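Section 2 - Charging the Comia at home

Before first charge:

1. Park on level ground. Selector in P, parking brake on.
2. Open the charge flap - push, dont pull. It springs out.
3. Check the socket for sand or grit. Brush it out dry. No water.
4. Plug the Cernico cable into the wall first, then the car.
5. Wait for the steady green light. Blinking green means the timer is set, see Section 9.

CAUTION: No extension cords. No adapters. Damaged cable, stop using it and call your Claddale dealer.
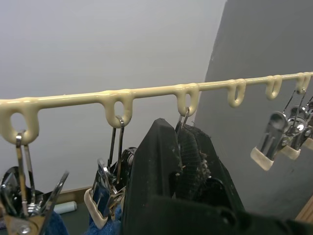
Full charge from empty takes roughly 9 hours on a household outlet. Less on a wall unit. You can stop any time - unlock the car, then pull the plug.

Note: Light stays red? Unplug, wait 2 minutes, try agian. Still red, check the breaker.

Storing the car for winter: leave it at half charge, top up after every 200 miles when back in use. First cable inspection at 1000 miles.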